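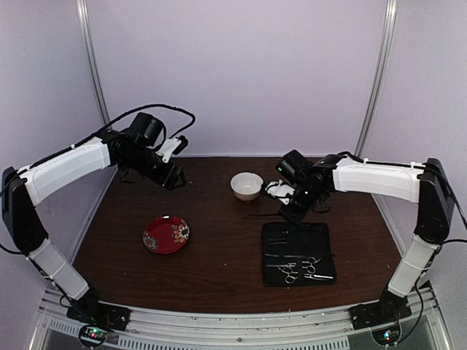
May, 6:40 a.m. Up before the street. Kitchen 61 degrees by the wall thermometer, window shut. Continued with the household list.

Method unchanged from yesterday. One surface at a time, every object on it gets an entry, then a decision: keep, move, give away, repair. The decision is written in pencil and the entry in pen. Yamila Benítez wants the whole list before she comes down from Broltham with the van, and she wants it on paper. The notebook is the gray one with 100 leaves, left over from my years at Troncoso.

Started with the tableware. The white bowl is entered as "bowl, small, plain, ceramic." I use it for salt when I am cooking and for screws when I am fixing something, and it washes clean after both. Keep. The inside is a little shallower than the bowls I bought at Planimholm to go with it, so it will not nest with them. It rides on top of the stack and slides off if the shelf is bumped. Noted under "move": it goes on the lower shelf, by itself, toward the back.

The red plate took longer. Yuk-lan Kan gave it to me when she closed her apartment, and it has never had a mate. Flowers around the rim, round, strong red. I had it listed as "decorative," then crossed that out, as I have eaten toast from it most mornings for years. Relisted as "plate, red, floral rim, daily use." Keep. It goes in the van between two dish towels, on edge. Plates carried flat take the load of whatever is set on top of them, and I have lost two that way.

Washed both, dried both, put the kettle on. Oatmeal. Paid the water bill, which had the old meter number on it again. Called and was told the correction is in the system. It was in the system in the winter too.

8:15. Kauko Keskinen stopped at the door for the ladder. I asked him about the hinge on the tall cabinet. His opinion is that the screw holes are stripped and that longer screws will only delay the problem. He recommends plugging the holes with hardwood dowel and glue, then drilling new pilots. I have dowel. I do not have glue that is still liquid. Added to the shopping list with lamp oil and sandpaper.

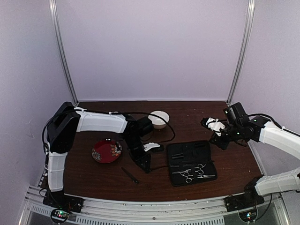

The instrument case was the item I had been putting off. I bought it used, through Fidel Orellana, during the period when I thought I would restore clocks. I restored one. A zippered case is a poor choice for a damp house because the zipper is the first part to go, and this one had stiffened along the corner. Graphite from a soft pencil, rubbed on the teeth and worked back and forth, fixed most of it. It is black, and on the dark reddish-brown of a wooden table it is easy to lose when the light is low, while the red plate left of center can be found from the doorway. I have tied a strip of white cloth tape to the zipper pull. Decision on the case: keep for now, with a question mark.

The elastic loops deserve their own line. Elastic fails from being held stretched, so a full row of slim tools ages the loops faster than a half row. I will move the thickest ones to the drawer and leave the others where they are. If the loops go slack I can sew in new elastic, quarter inch, with the stitches between the loops spaced to the handles. The old stitch holes can be used as a guide.

Wiped each instrument with a rag and one drop of light oil, then again with a dry rag. Any oil left on the metal goes into the lining and stays there. Left the case open to air until noon.

11:30. Glue, lamp oil, sandpaper (120 and 220). The store had no quarter-inch elastic in black. Took white. Tadeo Painemal was at the counter and asked if I was selling the bookcase. Told him it is under "undecided" and that he would be first to hear. He offered to carry it out himself, which I wrote down.

Afternoon: dowels glued into the cabinet, four holes, clamped. The directions on the bottle say 30 minutes. I will give it until morning.

Entered 4 pages today. Still to do on this floor: the hall closet, the drawer under the oven, the box of cords. The cords will need a table of their own, sorted by plug end first and length second. Lamp oil is leaking slightly at the cap. Stood it in a jar.

Bed at 9:50.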